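Minutes of the Reading Group on Global Social Policy, May meeting

Print this page | E-mail this page
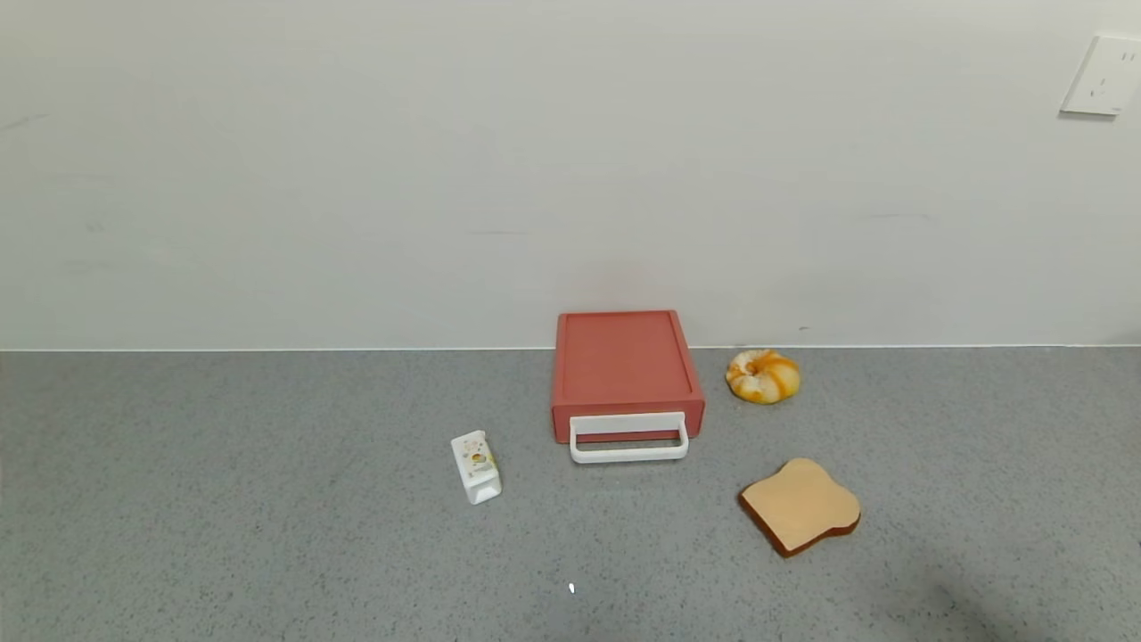
Which text are we discussing for the rest of the term?

The Skitel report on pension forecasting, chapters two and three, with the annex as optional reading for those who enjoy annexes.

Touran Mohammadi chaired and also took these minutes, so any sentence in which the chair comes off well should be read with care.

1. Minutes of the previous meeting

Approved after one correction. The project on informal work is called Plustura, with one "l". The spelling in the last minutes belonged to the minute-taker alone.

2. Report from the Loven archive

The archive visit produced 2471 scanned pages, of which 300 or so are the same circular on stationery orders, sent to every field office and dutifully filed by each. The group agreed to keep one copy and mourn the rest. The remaining material covers the drafting of the early sickness insurance guidelines and is better than expected. Margin notes suggest that the drafters disagreed sharply about who counted as a worker and settled the matter by leaving the word undefined.

A question was raised about whether the margin notes can be quoted. The archive's form says yes on the front and "subject to approval" on the back. The chair will write to the archive and ask which side they prefer.

3. Draft chapter: forecasting as persuasion

The draft argues that international bodies use long-range projections mainly to make national ministries nervous. Discussion was lively. One side felt the draft gives the projections too much credit, as most ministries in the sample did not open them. The other side replied that an unread report can still sit on a desk looking serious — and that two of the interviewees had said more or less this, at length.

It was agreed that:

- the section on method moves to the front, where reviewers will look for it
- the term "anticipatory governance" appears no more than twice, down from 44
- the comparison with climate modeling stays in for now, under protest

The protest was recorded at the request of the protesters.

4. Interviews

Transcription is behind. The Pan software handles clear speech well and turns acronyms into poetry. All transcripts now need to be checked by hand before coding begins, and the coding sheet itself still has two versions in circulation. The version with the green header is the correct one. Please delete the other one instead of improving it.

5. Workshop

The room is booked. The program is not finished. Three abstracts have arrived, and all of them propose to give the keynote. The chair will reply with tact.

6. Any other business

A proposal to start meetings on time was received with interest and deferred to the next meeting, which begins at 2 p.m.

Action items

Chair: letter to the archive, replies to abstracts, revised method section.
All: check your assigned transcripts, read Skitel chapter two, bring comments in writing.

Subscribe to our newsletter for notes on upcoming talks and working papers. You can unsubscribe at any time.

This site uses cookies to remember your settings. Accept | Manage preferences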